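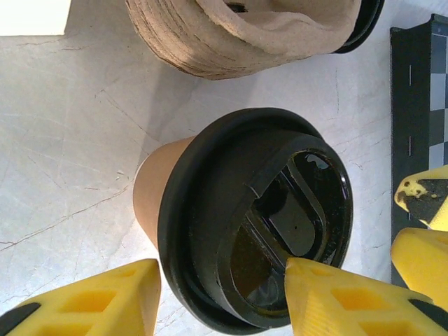 The Bolenitz town hall opened its honors archive to the public on a Tuesday in May, and I went along for the morning tour. Doors were at 9 and the line already went down the steps.

Agata Messina, the archivist, took us through two rooms on the second floor. The first has the register of honorary citizens. It holds 409 names, the oldest written in brown ink by a clerk called Jelínek, who also designed the town medal. Actors and singers take up most of the later pages. The soap actress Chinyere Ogbonna signed hers with a large C that runs over two lines.

The second room is smaller and I liked it more. It has the letters from people who turned the medal down. A stage comedian named Utitz sent a one-line refusal on hotel paper. The Fallari sisters, who had a dance act, wrote three pages and then accepted the year after - both letters are in the same case. Messina said refusals were kept private until 2000, when the council changed the rule.

You can't take the letters out of the cases, but there are typed copies in a binder by the window. Bring reading glasses, the print is small.

The tour is free and lasts a little over an hour. The elevator was out, so it was stairs both ways. Medals are on the ground floor, next to the coat room, and that part is open all week.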